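Prüfbericht: Assistenzsystem Tikine im Einsatz an der Garderobe

Stand: 2024-02-14
Bearbeitung: Delwyn Tomoana, Jarrah Tipoki

Gegenstand der Prüfung ist das Assistenzsystem Tikine des Herstellers Ullon, das laut Produktunterlagen Kleidungsstücke aufhängen, abnehmen und ablegen kann. Bewertet wurde die Eignung für Privathaushalte und kleine Betriebe mit Personalumkleide. Die Aufgabe betrifft Oberbekleidung an Wandhaken in einem schmalen, hellen Schrankabteil.
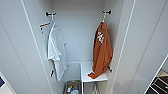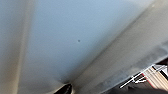 1. Aufgabenstellung

Hängende Textilien gelten in der Automatisierung weiterhin als schwierig. Ein Hemd besitzt keine feste Form, und der Kragen, an dem es am Haken hängt, liegt je nach Faltenwurf an anderer Stelle. Hinzu kommt im vorliegenden Fall der geringe Kontrast: Das weiße T-Shirt hebt sich kaum von der Rückwand ab, während das rostorangefarbene Kleidungsstück gut zu erkennen ist, mit seinem unteren Teil jedoch auf einem Hocker aufliegt. Für eine Person ist beides ohne Belang.

2. Durchführung

Das System wurde nach Herstellerangaben eingerichtet. Die Einrichtung nahm 2 Stunden in Anspruch und setzt Kenntnisse voraus, die in einem Privathaushalt nicht erwartet werden können. Insgesamt wurden 400 Greifvorgänge ausgewertet, verteilt auf 6 Prüftage. Als Vergleich diente das Modell Fodor, das im November unter denselben Bedingungen geprüft wurde.

3. Ergebnisse

Das Abnehmen einzelner Kleidungsstücke gelang überwiegend zuverlässig. Beim Aufhängen fiel die Leistung deutlich ab, insbesondere bei weißer Ware vor weißem Hintergrund. In der Enge des Abteils verlor die Nahbereichskamera wiederholt den Bezug zum Haken, sobald glatte Flächen den größten Teil des Bildes einnahmen. Das System brach in diesen Fällen ordnungsgemäß ab und forderte eine manuelle Freigabe an. Beschädigungen an Textilien wurden nicht festgestellt. Gegenüber Fodor arbeitet Tikine ruhiger, aber nicht schneller.

4. Bewertung

Greifen und Abnehmen: gut
Aufhängen: ausreichend
Einrichtung: mangelhaft
Sicherheit: gut
Dokumentation: befriedigend

Für Privathaushalte kann eine Anschaffung derzeit nicht empfohlen werden. In Betrieben mit gleichbleibender Ausstattung und eingewiesenem Personal ist ein Probebetrieb von 3 Monaten vertretbar. Das Softwarepaket Natier, das eine verbesserte Erkennung heller Stoffe vorsieht, lag zum Zeitpunkt der Prüfung nicht vor und wird gesondert bewertet.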